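soup thread. been promising this since May so here we go, typing between pans

it's the leek and barley one. the one from the Arnisley supper. sorry to everyone who asked and got a thumbs up and no recipe

you need: three fat leeks, one onion, two sticks celery, 183g pearl barley, knob of butter, oil, bay leaf, stock. yes 183. that's what was in the bag the first time and it came out right so I stuck with it

leeks first. split them lengthways, wash properly, get the grit out from between the layers. then slice thin. keep the dark green tops, don't bin them, they go in the stock
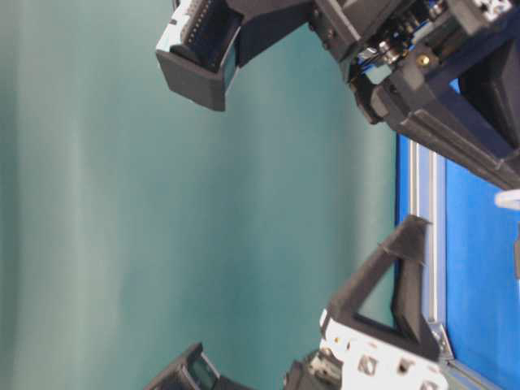

butter AND oil in a heavy pot, low heat, leeks and onion in with a good pinch of salt. lid on. you want them soft and floppy, no brown at all. the colour you're after is the pale minty green over at the left side of that cloth, not the deep blue-green towards the middle. if they go khaki you've gone too far but still edible, carry on

takes me 20 mins. Sharada Rao does it in ten on a high flame and stands there stirring the whole time. hers is good too, annoyingly

celery in after the leeks. five more minutes. then barley, dry, straight from the bag, stir it round till its all shiny

stock now. 700ml to start, you'll add more. I do the leek tops, onion skins, peppercorns, a parmesan rind if there's one in the freezer. simmer an hour, strain. cube is fine!! use a cube 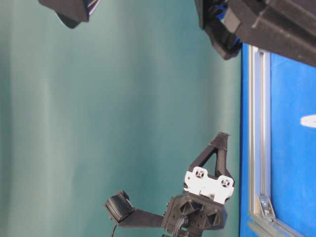

someone asked if you can batch the stock, yes, freeze it in flat bags and label them, you will not remember which is chicken. Petro Yurchenko wanted to know how to stop a ladle sliding down into the pot. hang it up. any bit of flat stuff with two screw holes side by side like on that white plate, one near each end, screw it to the wall, hook on it, done. mine's from the Furklow market and it's been up for years

ok back to the pot

bay leaf in, lid half on, gentle bubble. 40 mins ish for the barley. look at it now and then, it drinks more than you think. top up with hot water from the kettle, cold water stops it dead

do not salt again till the end. I did once and we all had to drink a pint of squash after

Teodor Ene puts a potato in. chopped small, same time as the stock. makes it thicker. I go back and forth on this, tonight no potato
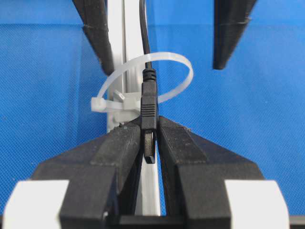 while that's going do the topping. this is the bit people actualy liked at the supper I think. stale bread torn up, into a frying pan with oil and a clove of garlic squashed flat. keep it moving. golden then off the heat straight away, they carry on colouring in the pan

lemon zest over the crumbs. bit of chopped parsley. salt

Myroslav Pasichnyk says dill instead of parsley. tried it, lovely, but then it's a different soup

if you want meat in it: bacon, cut small, fried first in the same pot before the leeks, lift it out, put back at the end. cook the leeks in the fat and skip the butter

vegan: oil only, no rind, check your cube

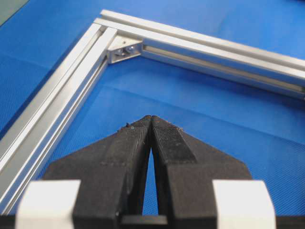
barley should be soft with a bit of chew. if its still hard in the middle give it another ten. fish the bay leaf out. then a splash of cream, or dont. I do one big spoon of creme fraiche per bowl and let people stir it themselves

black pepper, loads

squeeze of lemon right at the end. tastes flat without it. Radymyr Sirko uses cider vinegar, half a teaspoon, same idea

feeds four hungry or six polite. I made it for 65 at Arnisley in three borrowed pots and the bottom of one caught, so if you're scaling up, stir right into the corners

leftovers set like porridge overnight. normal. loosen with water, heat slowly, more lemon. keeps three days in the fridge

freezes ok but the barley goes a bit soft. crumbs do NOT freeze, make them fresh

right mine's ready, photo of the bowl later if I remember. someone asked about the flatbreads as well, thats a separate thread, need to find where I wrote down the flour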